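Home | Checklists | Guides | Forum | Contact

Furnished Unit Safety Check - Bedrooms, Hall and Storage

Prepared by Jagadeesh Venkataraman for Menon Furnished Rentals
Revision 5, in use from 11/19/23
12 comments | 31 shares

Scope: furnished one- and two-bedroom units at turnover. Kitchens and bathrooms are on separate sheets. Mark each line P (pass), F (fail) or N/A. Any F needs a comment and a work order number. Do not leave a line blank.

Section 1. Entry and hall

1.1 Entry door closes and latches from fully open without a push. P
1.2 Deadbolt throws fully. No binding in the strike. P
Comment: strike plate re-seated at the last turnover. One screw replaced with a longer one. Holding.
1.3 Door viewer clear from both sides. P
1.4 Hall light switch works at both ends. F
Comment: the far switch works only when the near switch is up. Miswired three-way. Work order open. Electrician to confirm that no other circuit shares the box.
1.5 Floor transition strips flat and fastened. P

Section 2. Alarms and detection

2.1 Smoke alarm present in each bedroom and outside the sleeping area. P
2.2 Test button held until the alarm sounds. All linked alarms respond. P
2.3 Manufacture date read from the back of the unit, not from the old form. F
Comment: the second bedroom alarm is past its replacement date. The previous sheet carried the date forward from the hall alarm. Take the unit down and read it every time.
2.4 Carbon monoxide alarm present on each level with sleeping rooms. P
2.5 No paint, tape or dust cover on any alarm. P

Section 3. Electrical

3.1 Receptacles tight in the wall. Plug tester shows correct wiring. P
3.2 No extension cords left as permanent wiring. F
Comment: cord run under the rug behind the bed in the first bedroom. Removed. The lamp now sits on the other side of the bed, where there is a receptacle.
3.3 Power strips carry a listing mark and are not chained. P
3.4 Panel directory legible. Breakers match the directory. P
Comment: breaker for the second bedroom was labeled "study". Relabeled.
3.5 Portable heaters, if supplied, have a working tip-over switch. N/A

Section 4. Windows and egress

4.1 Each bedroom window opens fully without tools. P
4.2 Window stays open on its own. F
Comment: left balance in the first bedroom is worn and the sash drops. Tagged. Unit not to be released until this is repaired.
4.3 Blind cords absent or secured. Cordless preferred. P
4.4 Furniture does not block the egress window. P
Comment: bed moved 5 inches off the sill line. Mark the floor plan in the unit binder.

Section 5. Furniture stability

5.1 Dressers, wardrobes and bookcases anchored to a stud. See note A. F
Comment: the bedroom dresser has one strap out of two. The second bracket was in the top drawer. Sturkex strap kit fitted, both sides, into studs.
5.2 Drawers stop before they leave the case. P
5.3 Only one drawer opens at a time where an interlock is fitted. N/A
5.4 Heaviest contents in the lowest drawers. Tenant notice posted inside the door. P
5.5 Case sits level with all feet bearing. P
Comment: shim under the rear left foot on carpet. Carpet tack strip lifts the back edge and tips the case forward. Common in these units.
5.6 Televisions on stands strapped or wall mounted. P

Note A. Pull test: open the top drawer halfway, place one hand on the front edge of the top, and apply a steady forward pull of 50 pounds with a strap gauge. No movement at the bracket is a pass. Do not jerk the gauge. Drywall anchors are a fail even if they hold. 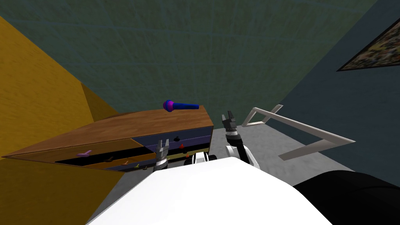 Does a low dresser need an anchor if it is short enough to look stable?
Every dresser in a Menon unit gets two straps regardless of height, and line 5.1 is an F without them.

Section 6. Closets and storage

6.1 Closet rod brackets tight. Rod does not rotate. P
6.2 Shelf clips all present. P
6.3 Clear space below the closet light. F
Comment: boxes stacked to the fixture. Owner's property. Notice sent.
6.4 No solvents, fuel or pool chemicals stored indoors. P

Section 7. Sign-off

Lines failed: 1.4, 2.3, 3.2, 4.2, 5.1, 6.3. Lines 3.2 and 5.1 corrected during the visit. The rest carried to work orders. Re-inspection by Dinesh Pinto. The full sheet is due again in February.

Comments (3 of 12 shown)

Drotero: On 5.1, what do you do with steel studs? The strap screws strip out.

Jagadeesh Venkataraman: Toggle rated for steel stud, through the stud face, then the same pull test. If it moves, add blocking.

Dinesh Pinto: 4.2 balance replaced, sash holds at full open. Unit still on hold for 1.4.

Related
Kitchen Turnover Check, Revision 5
Bathroom and Laundry Turnover Check
Unulico Strap Gauge - Zeroing and Care
Reading Date Codes on Smoke Alarms
Balcony and Stair Rail Check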